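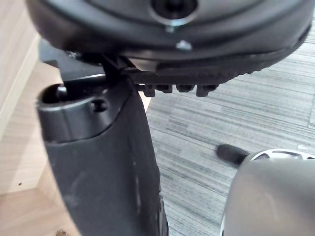 2022-06-05

Finished Clutia at last, at the kitchen table, with the dishes still in the sink and my tea gone cold beside me, and I've been walking around the house ever since not quite ready to do anything else. I know I said in January that I would never again take on a novel this size for the newsletter (498 pages, and the print is small, and the paper is that thin kind that lets the next page show through) but I did take it on, and I'm so glad, and I want to get some of it down before I start being sensible about it.

I'll put the story in quickly so I remember it later. Three sisters grow up over a feed store in a river town called Chin. The oldest leaves, the middle one stays and marries, and the youngest goes peculiar about plants and spends forty years keeping notebooks on every single thing that grows along the bank. The title comes from the shrub she has in a pot and can't get to thrive. That's nearly the whole plot! There is a flood, and a quarrel over the sale of the store, and a very long train ride in the middle that I expected to be bored by and then read over again the next morning just for the pleasure of it.

What I loved most was the notebooks. They come in between the chapters, a page or so at a time, and at first I skipped them, I'll admit it here where it does no harm. They looked like lists. Then somewhere after the wedding I noticed that the youngest sister had stopped writing down the weather, and I went back to see when, and it was the week their mother got sick, and not a word about the mother anywhere in the notebook, only the weather missing. I put the book down on my chest and lay there. After that I read every line of them, and went back for all the ones I'd passed over, which is part of why it took me so long.

I didn't love all of it. The oldest sister's years in the city are thin, I think. She has a job and an apartment and a man with a boat, and all three seem to have been picked out of the same catalog. Whenever she comes home to Chin she turns back into a person and I was happy to see her, and whenever she left again I caught myself reading faster. And there's a priest who explains things. I can't stand it when a book has been so careful to let me find something on my own and then a priest comes up the front walk and tells me what I found. He does it twice. The second time I said "oh, go home" out loud.

So now there's the review to write, 800 words, and I have to decide how much of the complaining goes in. My rule used to be that if I liked a book I kept the grumbles to a sentence near the end, so that people would go out and get it. But I looked back over my old columns this spring when I was clearing the hall closet, and they all sound alike, poor things. Everything is "rich" and "quietly moving." I used "luminous" for a cookbook. I'd like this one to sound like a person who stayed up too late with a particular book, and that person did get cross at the priest.

I started a draft after lunch and got as far as the first paragraph, which I wrote four different ways. The one I have now begins with the missing weather, but I'm worried that gives it away. Would I have wanted to be told? I don't think so. Half the joy was the going back. On the other hand, if I don't say something about the notebooks then people will skip them as I did, and some of them won't turn around. Maybe I can just say, read the notebooks, all of them, and trust me. I may leave it at that and see how it looks in the morning.

Another thing I want to remember is how the book came to me at all. I only picked it up because the shop in Dernwood had it on the table by the window, marked down to $20, with one corner bumped, and I'd gone in to get out of the rain and felt I ought to buy something. I'd never heard of the publisher. It's called Mindum Press and the note in the back says they do just 2 books a year, both fiction, which seems to me a brave way to run a business or possibly a foolish one. The paper may be thin but the binding has held up beautifully, and it's been through a lot with me, in and out of my bag and once onto the bathroom floor. I went looking through the back pages for their other titles and have written three of them on the pad by the phone. One is stories, all set in a hotel, and I do like a hotel.

I keep thinking about the train chapter. The middle sister goes alone to bring back some furniture that turns out not to be worth bringing back, and for most of it she just looks out and thinks about what she'd say if anyone sat down beside her. Then somebody does sit down and she talks about the price of eggs. My mother used to do exactly that! She'd have a whole speech ready in the car, you could see her lips going, and then we'd get to my aunt's house and she'd ask how the tomatoes were. I hadn't thought of those drives in years. I had to stop and look at the wall for a bit.

I wonder if that should go in the review. Probably not, there isn't room, and the newsletter readers have had quite enough of my mother over the years. But it's the truest thing I could say about the book, that it gave me back the car and the lips moving and the smell of those vinyl seats in the heat.

Well. The dishes are done now, so that's one thing. I've put Clutia on the little shelf by the bed where I keep the ones I mean to read again, and had to take off a mystery to make space for it (a good mystery, but I know who did it). The draft is due by the end of the week and I still haven't settled on a first line. I'm going to sit on the back step while there's still some light and not read anything at all, and then I expect I'll come in and start the train chapter over.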